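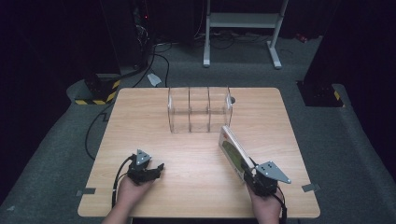
White rings on a table top, oil finish or lacquer?

Posted 5 July 2022 by tidmont_renter

I bought a secondhand table in February, light wood, no paperwork. It now has white rings from mugs and I don't know what finish is on it. The seller thought oil. Water beads on it for a while and then seems to sit flat. I have a can of Skuvovano hard wax oil left over from a shelf and would like to use it, but not if there is lacquer underneath. How do I tell without ruining the top?

Haris Janjua
Test the underside, or the inside of an apron if the underside was left bare. Put a few drops of denatured alcohol on a cotton swab and hold it there for a minute. Shellac goes sticky quickly. Then try lacquer thinner on a fresh spot — lacquer softens, cured polyurethane mostly doesn't. If neither does anything and the grain feels open under a fingernail, oil is likely.

White rings are usually moisture held in the finish, so don't sand yet. Leave the table in a dry room for 3 days first. If you end up oiling, sand with the grain at 245 or whatever is nearest in your store (mine is an odd import grade), wipe on a thin coat, and buff off the excess. Lay the rags flat outdoors to dry. Oily rags in a pile can catch fire.

Tarar
Mayonnaise overnight. Worked on my mother's sideboard.

ondoletti_fan
Agree with the first answer except for the thinner. I'd skip it indoors, the fumes are bad. Mineral oil on the ring is worth a try before anything else.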